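What Happens to a Tabletop: A Small Study of Oil, Wax and Neglect
Xinyi Hou
Project report, second year, materials option

1. Why worktops

My original proposal was on bridge corrosion. My supervisor pointed out that I had no bridge. I did have a kitchen with a wooden worktop, and a landlord who believed in sunflower oil, so the project became a study of surface finishes on wood and how they cope with the things students put on them.

The question was simple enough. Given the same piece of wood and the same abuse, does it matter which finish you use, and does it matter more than wiping up after yourself?

2. What people already say

Advice on wood finishes comes in two kinds. The first is written by people selling a finish. The second is written by people who have used one finish since they were apprentices and regard the others as a moral failing. Both groups agree that you should sand along the grain and let the oil cure properly. After that they stop speaking to each other.

Worktops built up from strips complicate matters. Each strip comes from a different bit of timber and drinks a different amount of oil, so one coat can look finished on one strip and thirsty on the next. Most tins tell you to wipe off the excess. None of mine said what to do when half the board has excess and the other half doesn't.

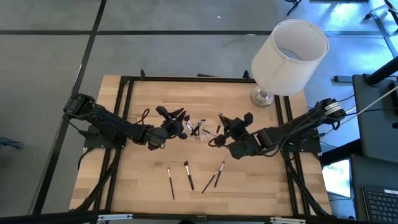
3. Method

I cut 30 test pieces from one length of beech worktop and sanded them all to the same grit. They were split evenly between five treatments: Turkov hard wax oil, Grustard food-safe oil, Bielecka beeswax paste, the landlord's sunflower oil, and nothing at all. Each treated piece got two coats, a day apart.

Every piece then met black coffee, red wine, turmeric paste and plain water, left on for one hour. The same set was repeated overnight on a fresh patch, which is closer to how our kitchen works. I scored the stains by eye from nought to five against a printed card. Colour readings were planned, but the department's meter was out on loan until July, and so was the person who knew how to use it.

4. Results

Water did very little to anything waxed or oiled after an hour. Overnight it raised the grain on the bare pieces and left a pale ring on the beeswax ones. The ring faded a bit with rubbing, as did my interest.

Coffee and wine were held off best by the Turkov. The Grustard came close on the one-hour test and fell behind overnight. Turmeric beat everything. It went through all five treatments and also through my lab coat.

The sunflower oil stayed tacky for 19 days, at which point I stopped checking. It collected dust, a hair and part of a label. I have passed this finding on to the landlord, who says I used the wrong sunflowers.

5. Problems

The scoring was done by one person who knew which piece was which. I would mark another student down for that. The pieces were also stored on a shelf above a radiator, and those at the warm end may have cured faster. A second batch using Gerna lacquer was abandoned when the lid turned out to be stronger than the tin.

6. What I would do next

Blind scoring, a cooler shelf and a repeat of the overnight tests after three months of ordinary use. The bare pieces wiped clean within a minute or two looked better than several oiled ones left until morning, and I would like to test that properly. My flatmates have asked me not to do it at home.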